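Unit 4: Small Drawer Cabinets and Trays on the Work Surface
Course handout, Storage and Workspace Basics
Revised 02/08/2020

Reading before class: the Gridden chapter on desktop storage, first half only. The second half deals with wall systems and comes up again in Unit 6.

1. What this unit covers

Unit 3 dealt with shelves and open bins. This unit is about closed storage small enough to stand on a table, and about the flat tray that often goes with it. Both are common in offices, craft rooms, front desks and kitchens. They are cheap, they move easily, and they are often set down wherever there happens to be a gap.

By the end of the unit you should be able to place a two-drawer cabinet on a given table, choose a tray to go with it, and write a short sorting plan for the contents.

2. Terms

Cabinet: the outer box with its drawers. In this course the word means a tabletop unit unless we say otherwise.

Front: the side the drawers open from.

Clearance: the free surface a drawer needs when it is pulled all the way out, plus room for the hand.

Bar handle: a straight handle fixed to the drawer front at two points. It can be gripped with the fingers from above or below. Knobs are covered in the supplement.

Landing area: the place where things are put down before they are sorted. A tray marks it out.

Holding: anything that has been on the landing area since the last time it was cleared.

3. Placing the cabinet

Start with the person who will use it and where that person sits or stands. The drawers should open toward them or toward their stronger hand. A cabinet does not have to be square to the edge of the table. Turning it at an angle often gives a better reach, especially when it stands toward the back and the user is off to one side.

Check the clearance with both drawers, one at a time. On most two-drawer units the upper and lower drawers have the same depth, but the lower one runs close to the table surface and will push anything left in front of it. Keep that strip clear.

Leave some space behind the cabinet as well. A cabinet pushed hard against a wall is difficult to turn later, and the wall gets scuffed.

Weight matters more than people expect. An empty cabinet can slide when a drawer is pulled. If it does, put the heavier items in the lower drawer or add felt or rubber pads under the base. Rubber holds better on a smooth surface. Felt is kinder to a finish that scratches.

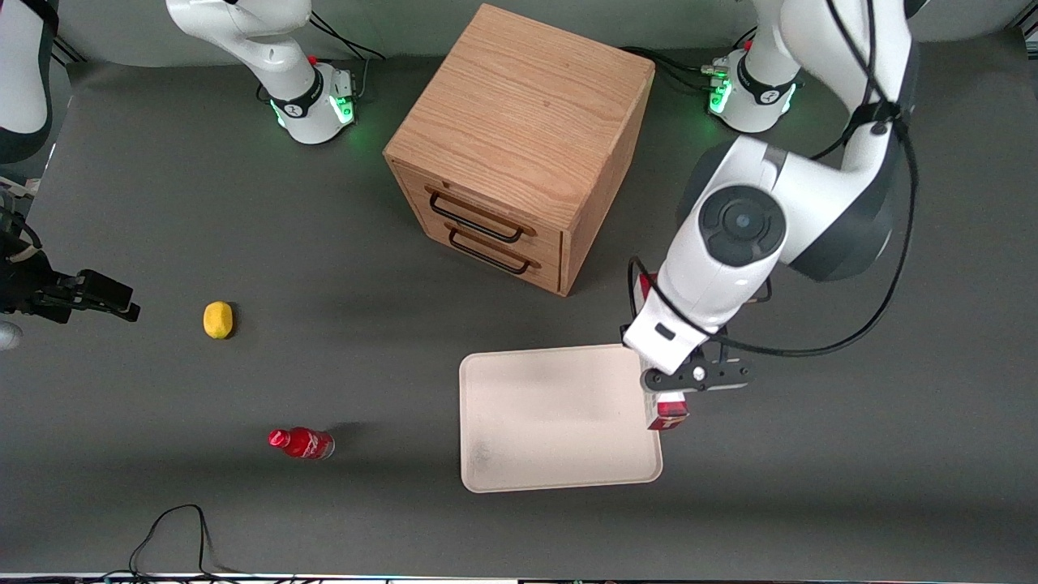
The tray goes on the user's side of the cabinet, near enough that an item can be moved from one to the other without getting up. It should not sit where a drawer has to pass over it. Some low trays will fit under an open drawer, but the arrangement is awkward and things standing in the tray get knocked over.

4. Choosing a tray

A rectangular tray uses table space better than a round one. Look for a low rim. A high rim hides flat items such as cards and receipts, and it makes small cartons harder to lift out. A light-colored tray makes small dark items easier to find, and a dark tray does the same for paper.

The class set includes trays from Breler and from Jetine. The Breler trays are shallower. The Jetine trays have a wider rim, which takes a label well. Either is fine for the exercise.

Size the tray to a normal day's worth of items. When it is too large it turns into permanent storage.

5. What goes where

Upper drawer: things used every day.
Lower drawer: spares, refills, heavier things, anything used once a week or less.
Tray: items coming in or going out.
Top of the cabinet: nothing, or one thing that is in use all the time.

Small cartons cause the most trouble. They are too tall for many drawers when stood up, and laid flat they can come open. Measure the inside height of the drawer before planning to keep cartons in it. If they don't fit upright, lay them with the flap against the drawer wall, or take the contents out and flatten the box.

Loose paper should not share a drawer with cartons. Use an envelope or a divider.

6. Clearing the tray

Clear it at a fixed time, at the end of the day or the end of the shift. Take each item in turn and put it in a drawer, send it on, or throw it out. Do not sort into piles beside the tray.

In the Ríos exercise from January, the most common mistake was clearing the tray into the upper drawer without looking at what was already there. Open the drawer first.

7. Exercise

Draw your own table from above, to any scale. Mark the user, the cabinet with its front, the clearance for the drawers, and the tray. Then write a sorting plan for the 8 items on the list given out in class. The plan should not be longer than 200 words.

The exercise is worth 50 points. Drawings without a clearance line will be returned for correction before grading.

For the next class, read Gridden up to page 77 and bring a tape measure.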